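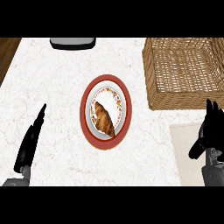
How long before opening should a small inn begin preparing its breakfast service?

Preparation should begin the evening before. Dry goods, linens, and table settings are handled after the last dinner guest leaves, so that the morning shift is left with baking, hot drinks, and cold items only.

Finville School of Hospitality
HOS 303, Lodging Operations
Handout 4: Breakfast Service in Small Properties

For this course, a small property is one with 49 rooms or fewer. Properties of this size seldom employ a separate breakfast manager. The duty usually falls to the front desk supervisor, who must also deal with early checkouts between 6:00 and 8:00 a.m. Scheduling problems in the morning most often begin with this overlap.

Types of service

Continental service consists of bread, pastry, fruit, and hot and cold drinks. It requires no cooking line and can be run by one attendant. Full service adds eggs, meats, and hot cereal, and in most locations calls for a licensed kitchen. Students should check local health rules before proposing a change from one type to the other. Buffet and table service are methods of delivery and may be used with either type.

Costing

Food cost per guest is the total cost of food used divided by the number of guests served. Guests who are booked but do not come down to breakfast are left out of the count. In the Kakcombe case, the inn divided by occupied rooms and reported a figure that could not be compared with any other property in the group. Waste is recorded separately, by weight, at the close of service.

Purchasing

Baked goods may be made on site, bought frozen and finished in the oven, or delivered each morning. Compare labor as well as unit price. The Chowdary worksheet, handed out in September, has a column for each method and assumes a yearly volume of 1,000 covers. Change this number to match your assigned property before completing the totals.

Reading for next session: the Rirnevance case, parts one and two. Bring the completed worksheet. Late worksheets are accepted only with written approval from the department office.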